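PRESS RELEASE - for immediate use

Hastivon puts hand-held grippers side by side in Mirnham

Mirnham, Wednesday - Hastivon has started a bench trial of hand-held grippers at its Mirnham workshop. Two finger sets on test, the Donnelly and the Nollamley. Same tools, same jobs, same people holding them. Results to go to customers first, then on our website.

The trial runs to 220 goes, split evenly between the two sets. Small, awkward, everyday stuff mostly. Flat wood, tubes, scraps. Lifting, holding steady, moving over, putting down again. Each person works with a gripper in either hand, so we can see how the pair behave together as well as one at a time.
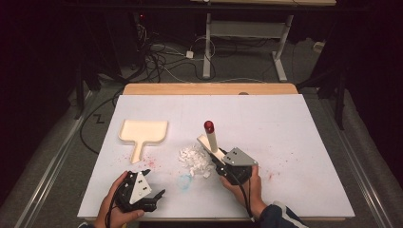 What we are comparing

Grip on thin flat pieces. Grip on round ones. How tired the wrist gets after 5 minutes non-stop. How the pads wear, and how much the cable gets in the way of the right hand (a fair bit, on early showing).

Also the view. The tool carries its own camera, and whoever trains an arm from that footage later on needs to see both pads and what lies between them. Wide fingers can block to much of the table. Narrow ones drop things.

"We've all got a favourite and we've all got a reason for it," said Edgardo Bautista, trials lead at Hastivon. "I wanted numbers instead. Same board, same bits and pieces, swap the fingers, go again. If my favourite loses then it loses."

Pads are checked by eye between rounds, screws too. Scuffs get written down, nothing is swapped mid round.
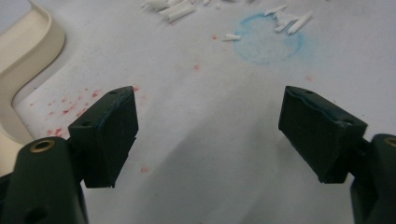

Gripper pads open over the white work surface, Mirnham.

Next steps

Testing carries on for 6 weeks. A short report follows, with the raw scores attached so other workshops can check our sums. Firms wanting to send in there own fingers for a later round should get in touch before the end of January. Must fit the standard mount, no exeptions.

Press contact: Hastivon press desk, Mirnham. Calls before noon please.

ENDS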